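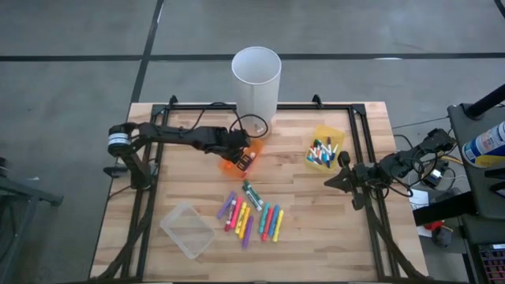
Just make the session longer, one respondent wrote in the free-text box of our survey, and then we can all go home. The proposal has the merit of brevity, and we tried it. On the Mansilla test server we raised the session lifetime from the length of a coffee break to the length of a working day, redeployed the form, and waited for the complaints to stop. They slowed down. What we had left was a smaller group of people who lost more text each, and whose messages to the help address were correspondingly longer.

The difficulty lies in what a session lifetime is asked to do. In the PHP applications we looked at, the same value decides how long a user stays logged in, how long the anti-forgery token in a form remains good, and, by accident, how long a half-written answer is allowed to exist. Only the first of these was chosen by anyone. The second came along with the framework. The third was discovered by users, usually at the moment of pressing Submit.

We therefore separated the three and measured them one at a time. All 23 forms in the sample were filled in by script up to the last field, left alone until the session had expired, and then submitted. Seven gave back everything the script had typed. Six gave back some of it, with a preference for short fields: drop-down choices and postal codes came home safe, and the long text area came home empty. The rest returned either a login page or a blank form of great cleanliness. In several cases the login page was followed by a message thanking the user for logging in.
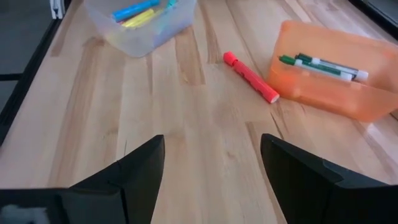 Figure 6. Wooden tabletop with a red marker and the two black gripper fingers.

6.2 Where the text goes

It's tempting to suppose that the lost text never reached the server. In nearly every failing case it did. The browser sends the whole form body along with the stale token. The application checks the token first, finds it wanting, and redirects. A redirect of the usual kind turns the POST into a GET, and a GET carries no form body, so the user's answer is received, held for the duration of one request, and dropped. The server log records the event as a success, with a 302 status. Log-based monitoring will accordingly report that all is well, and the Kivuvier dashboard did so throughout our tests, in green.

Candness, the form library used by the largest group of sites in the sample, handles the stale token more gently than most. It raises an exception that the application may catch, and its manual shows how to catch it and fill the form again from the request. The manual's shorter example, on the page before, doesn't catch it. We found the shorter example in production on every Candness site but one, in two cases with the sample comments still in place.

The Wesska plug-in takes the opposite route and saves a draft in the browser's local storage after each keystroke. Drafts survive an expired session, a closed tab and, in our tests, a full logout followed by a login under a different account. The second user was then offered the first user's answers to a question on medical leave. We count this as retention in Table 4, with a footnote, and the footnote has grown with each version of the paper.

6.3 A modest repair

The repair we tested leaves the session lifetime alone. When a submission arrives with an expired token, the handler does not redirect. It runs the ordinary field validation, throws away anything that looks like a file upload or a password, and renders the form again with the submitted values, a fresh token, and one sentence saying that the page had been open for a while and needs to be sent once more. If the user must also log in again, the values are written to a short-lived server-side record tied to the old account identifier, and are released only when the same account returns. Any other account gets an empty form, as it should.

Three objections came up often enough to deserve a reply. The first is that showing the form again defeats the anti-forgery check. It doesn't: nothing is stored as a submission and no action is taken until the user sends the form with a valid token. An attacker can, at worst, cause somebody to look at a filled-in form. The values must of course be escaped on output, and two of the sites we tried to patch had never escaped theirs, a fact that had gone unnoticed only for want of a page that displayed them.

The second objection is that users will be confused by having to press the button twice. Some were. None of them wrote to the help address to say they would have preferred to type it all again.

The third is cost. The server-side record needs a table, a cleanup job and a decision on how long to keep things, and the last of these took longer than the code. We settled on two hours after a meeting in February and have seen no reason to reopen the matter -- or the meeting.

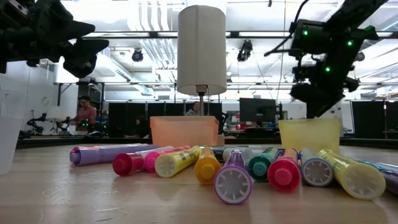 Figure 7. Table with the orange bin beneath the lampshade and the yellow bin to its right.

6.4 Limits of the test

Our script fills in a form the way no human does: top to bottom, without pausing, and without opening a second tab to look up a reference number. The second tab matters. On sites that issue a new token with every page view, opening another page quietly cancels the token in the first, and the form goes stale while its author is still within the session. We did not test for this systematically. Where we stumbled on it by hand, the repair in 6.3 worked unchanged, the handler having no interest in why a token is bad.

Forms split over several pages are also outside the sample. They tend to keep earlier answers in the session itself, so that expiry takes the lot, and refilling a single page from its own request brings back a single page. A partial cure would be to write each completed step to the same record used for login recovery. We have a branch that does this and it passes its tests, most of which we wrote afterward.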